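Honey that has set, and why I've stopped fighting it

My mother kept one jar of honey in the cupboard and it lasted her the whole year, so I came to this late and have been making up for it ever since.
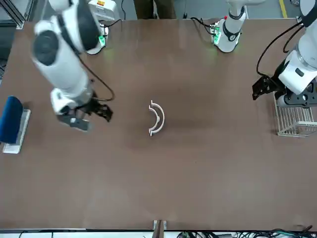
Vendula Štefanec wrote to me after my last post to say that I was quite wrong about set honey, that I had been far too quick to stand the jar in hot water, and that where she grew up a runny honey in January would have been looked at with suspicion. She said I should leave the next one alone for two months and then try it on black bread with cold butter. I did as I was told (I generally do, when bread is involved) and I owe her an apology, because it was wonderful.

So, the jar in question. It was a lime blossom honey from Kolleseck, bought in June when it was still clear and poured like oil. By the end of the summer it had begun to cloud at the bottom, and a few weeks after that the whole thing had gone pale and stiff, the colour of good vanilla ice cream. In the old days I would have had it in a saucepan of water by teatime. All honey is mostly sugar with a little water, and sooner or later most of them will set. Some do it in a fortnight, like rape honey, which can go so hard you bend a spoon in it, and some, like acacia, will sit there clear for a year or more and never seem to bother.

What I hadn't understood is how much the flavour seems to change with the texture. Runny, that lime blossom was minty and a bit sharp and gone in a moment. Set, it melts slowly and you get the mint first and then something almost like green apple skin, and then the sweetness comes along behind. I don't suppose there is any more flavour in it than there was before, but you have longer to notice it, and for somebody who eats as fast as I do that makes all the difference!

I do still warm a jar now and again, when I want honey for baking and can't get a spoon in. Warm water from the tap, lid loosened, and a bit of patience. What I don't do any more is boil the kettle, which I used to, and which I now think took most of the scent out of a very nice heather honey I'd been given for my birthday. I can still remember the kitchen smelling marvellous, and the honey afterwards tasting of nothing much but sugar. Heather is an odd one anyway. It's like jelly in the jar, and then you stir it and it loosens, and then you leave it and it goes back to jelly again.

Farhad Nouri, whose cakes some of you will remember from the spring, uses set honey in place of some of the sugar in a plain sponge. His quantities are 185 grams of butter, the same of flour, 103 grams of sugar and a couple of really generous spoonfuls of honey, and I have learnt not to argue with that 103. I once rounded it down to a hundred and he asked me, very politely, what I had done differently. The cake browns quicker than you'd think, so put a bit of foil over the top for the last part of the baking. It keeps well too, wrapped up in a tin, and I liked it better on the second day.

As to buying, I used to get whatever was on the shelf in the squeezy bottle, and I still do for porridge, I'm not proud. For eating on bread I've gone over to the 500 gram jars from Dai, the little grocer's by the bridge, where Qianru Yan will let you taste before you choose if the shop is quiet. She has a chestnut honey in at the moment that is dark and bitter, nearly like treacle, and I wouldn't put it in tea for anything, but with a hard sheep's cheese it's lovely. I came home with one of those and a jar of the Lirnumbridge wildflower, which had already started to set down one side. A year ago I'd have reached to the back for a clearer one.

I've had a few people ask about storing it. Mine lives in the cupboard, not the fridge, with the lid done up tight, as honey will draw in damp from the air if you let it. Use a dry spoon. I'm told off for toast crumbs in the jar and I can't pretend it isn't me.

Next time I want to write about the chestnut one properly, once I've tried it with walnuts, and if anybody has a use for the last hard inch of a rape honey that doesn't involve a chisel, do leave me a note underneath.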